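Ondbridge Shared Workshop
Hand-held gripper build: minutes of the September meeting
Meeting opened 19:05 in the upstairs room. Four members present, one apology.

1. Minutes of the previous meeting
Accepted with one correction. Under item 4, "pad holder screws to be glued" should read "pad holder screws to be fitted with thread lock". The web copy will be changed.

2. Matters arising
2.1 The drill press guard has been refitted. Closed.
2.2 The spare set of arms has been printed but the holes have not been reamed. Carried over.
2.3 The naming question was raised again. The tool stays as Lencho on the drawings and in the parts list. The earlier drawings marked Cerkero refer to the single-finger version and are to be moved to the archive folder.

3. Money
Remaining in the build fund: 300 pounds. Of this, 90 is set aside for the camera mount and lens and is not to be spent on anything else. The order for bushings and screws has been placed with Wovlow. Delivery charge was higher than quoted. It was agreed to combine orders with the bicycle group in future where the dates allow.

4. Arms and linkage
4.1 Side play at the finger pivots was discussed. One member considers it within what the software can tolerate. Another wants it taken out before any more recordings are made, as the error at the pad is larger than at the pivot. Agreed to measure first, with a dial gauge, both fingers, open and closed, and to bring the readings to the next meeting.
4.2 The trigger return spring is too stiff for long sessions. Two softer springs are in the drawer marked "springs, misc". Either may be tried. The original is to be kept.
4.3 A proposal to redraw the arms in aluminium was not taken further. Cost, and no access to the mill until the spindle is repaired.

5. Pads and pad holders
5.1 Main item of the evening. The pads were inspected on the bench. The left pad is uneven and hangs below its holder, with the lower edge torn and a few threads hanging from it. The right pad is in better order over the gripping face but has a ragged seam along the joint with the holder.
5.2 Cause not agreed. Suggestions were poor adhesive, the holder face being too smooth, and users dragging the tool along the table edge. No test has been done which would separate these.
5.3 Agreed that both pads are replaced together, so that the grip stays even on the two sides. Pad thickness to stay as drawn. The holder faces are to be keyed with abrasive paper and wiped down before bonding, and the new joint clamped for 20 minutes and then left overnight.
5.4 A cutting template is to be made so that pads match the outline of the holder. At present they are cut by eye with a knife.
5.5 Mechanical fixing of the pads (a thin retaining plate using the existing screw holes) was suggested as a second option. To be sketched - no parts to be made yet.

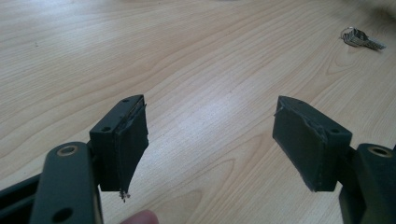 Item 5: finger pads and holders, before replacement.

6. Camera view
The fingers take up a large share of the lower half of the view. Moving the mount back was considered, but this would alter the match with earlier recordings. No change for now.

7. Workshop matters
7.1 Adhesive tins are to be closed after use and returned to the metal cupboard.
7.2 The printer is booked by the model railway section for the first half of next month. Holder reprints need to be queued before then.

8. Actions
Measure pivot play, both fingers.
Ream holes in the spare arms.
Cut template and 5 pairs of pads from the existing sheet.
Replace both pads and record the adhesive used.
Sketch retaining plate.
Move Cerkero drawings to archive.

9. Any other business
None.

Meeting closed 20:40. Next meeting in October, same room, same time.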